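Printed tags on a glossy black tabletop — how do I kill the glare?

Yareli Villalobos
I'm setting up a little tabletop area with black and white square markers printed on white pieces, and I picked a shiny black top because it looked great in the store. Now my webcam software keeps losing the tags in the evening. Is it the table or my lamp? I'd love to keep this under $25.

Perla Trujillo
Probably the table. Get a different one.

Wenceslao Bautista
I wouldn't toss the table yet! I had the same headache with mine, and moving the lamp off to the side did more than anything I bought (and I bought plenty).
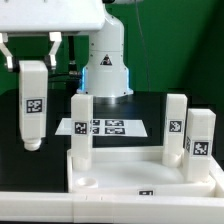

Anyway, leave a plain white border around every tag, and print on matte paper, never the photo stuff. A solid backdrop helps too — green has been fine for me. If you still get shine after that, lay a piece of black felt over the top and see how it does around 9 at night with just the lamp on. Mine cost less than lunch, though it does collect cat hair.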